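Seed Sorters and Packers Wanted — Plislow Community Seed Library

Closing date for replies: 21/04/2018

We are looking for a handful of friendly, patient people to join us at the Plislow Community Seed Library for the spring and summer. If you have ever saved a few runner beans in an old envelope and then found them two years later at the back of a drawer, you will feel at home with us straight away.

A little about who we are. The library began with one shelf and a biscuit tin, and we now send out 2000 packets of vegetable, herb and flower seed a year to allotment holders, schools and people with nothing more than a sunny windowsill. Members borrow seed in the spring, grow it on, and bring some back in the autumn if the weather and the slugs allow. We would dearly like to manage another 1000 packets next year, and we can't do that with the hands we have now — hence this notice!

There are two sorts of role. Sorters clean the seed that comes in, pick out the chaff and anything that looks mouldy or nibbled, and keep the different varieties well apart. Packers fill and label the envelopes, and write out the little growing notes that go in with them (neat handwriting is very welcome, but a slow and careful hand will do just as nicely). Most people end up doing a bit of both, and you are free to swap whenever you fancy a change.

We ask for 6 hours a week, which you can split however suits you, and we would like you to stay with us for nine weeks if you can. Sorters and packers are paid the same hourly rate, and we will tell you what it is when we reply, along with how we cover bus fares from Puvville and Brondasia.

You don't need any experience. You don't need to be a gardener either, although I should warn you that most people go home with a tray of seedlings sooner or later. What we do need is someone who can tell one small brown seed from another without losing heart, who doesn't mind sitting for a while, and who will own up cheerfully when the lettuce has got into the leeks. It happens to us all.

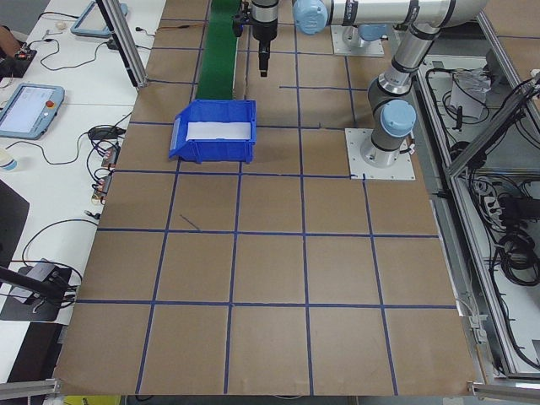

We stop for tea halfway through each session, and there is usually cake. Please let us know beforehand about any allergies, as we handle mustard, celery and sesame seed, and there is a fair amount of dust when the beans are being cleaned. Masks and gloves are provided.

To apply, send us a short letter or drop a note through the door at the Chauke Road entrance, telling us a bit about yourself and which times of day suit you best. There is no form to fill in. If you would like to come and have a look round first, do say so in your note and we will gladly arrange it.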